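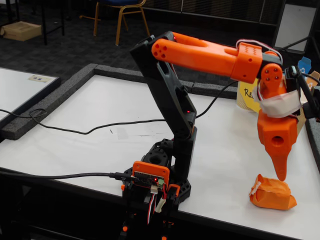 Recyclobots: Equipment and Budget Plan
Section 3 of the project report

Our team was given a limit of $950 for the whole build. The task is sorting small pieces of crumpled paper by color into paper cups with one arm. This section covers what we bought, what we printed, and what we want to buy next term.

3.1 The arm

We priced a finished arm kit from Plallemard first. It would have used most of the budget and left nothing for a spare servo, so we decided to print the parts ourselves. Printing took 19 spools' worth of quotes to sort out before Thanasis Psarras found a supplier, Ondwood, that would sell us black and orange filament in small amounts. The servos and controller board were ordered together from Wike. Shipping was $30, and we had not planned for it.
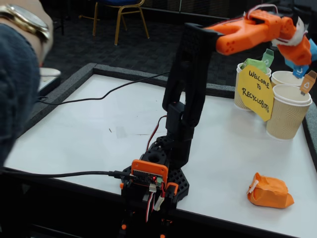 3.2 Bins and test objects

We looked at molded plastic bins and dropped the idea. Paper cups cost very little and are easy to replace. The flags and the sign were made by hand. Test objects are paper and tape, so they are not a separate line in the budget.

3.3 What we would change

We set aside $200 for spares and should keep that amount next time. Cables are the item we underestimated - we listed the USB cable and forgot extensions for the servo wires. A proper enclosure for the wiring should also be on the first order.
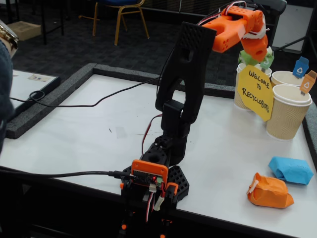 For next term we are asking for a second gripper servo and a table clamp. Ikenis has both in its catalog, and we will request a written quote before the Wednesday budget meeting. The camera stays as it is.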